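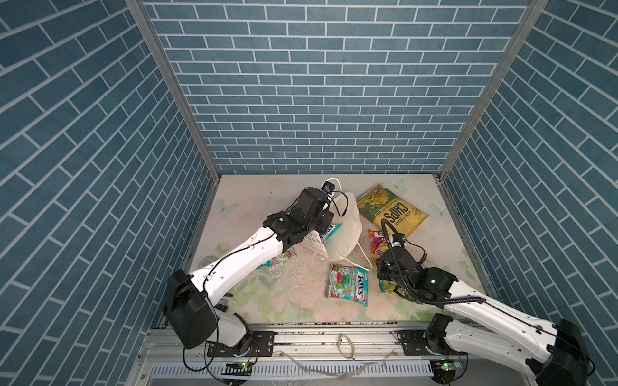 Fondo floral con mariposas azul claro y paredes con dibujo de ladrillo azul.

Tensiómetro de brazo Arkitz 353

Tensiómetro automático para uso doméstico, distribuido por Joseo. Mide la presión sistólica y diastólica y el pulso con una sola tecla.

Referencia: 353-AR
Peso sin pilas: 459 g
Memoria: 1000 mediciones, repartidas entre dos usuarios
Manguito: de 26 a 42 cm de contorno
Alimentación: cuatro pilas AA (incluidas) o adaptador Iyamu (se vende aparte)

Antes de medir conviene estar sentado cinco minutos, con la espalda apoyada y los pies en el suelo. El manguito se coloca sobre el brazo desnudo, a la altura del corazón. No hable durante la medición.

Si el contorno de su brazo es inferior a 26 cm, pida el manguito pequeño – se conecta a la misma toma. El estuche Hiltora es compatible con los dos tamaños.

El aparato no sustituye la consulta médica. No cambie la dosis de su medicación a partir de las lecturas obtenidas en casa.

Contenido de la caja: monitor, manguito estándar, pilas, manual en español y tarjeta de garantía.

Ficha actualizada el 14 de marzo de 2024.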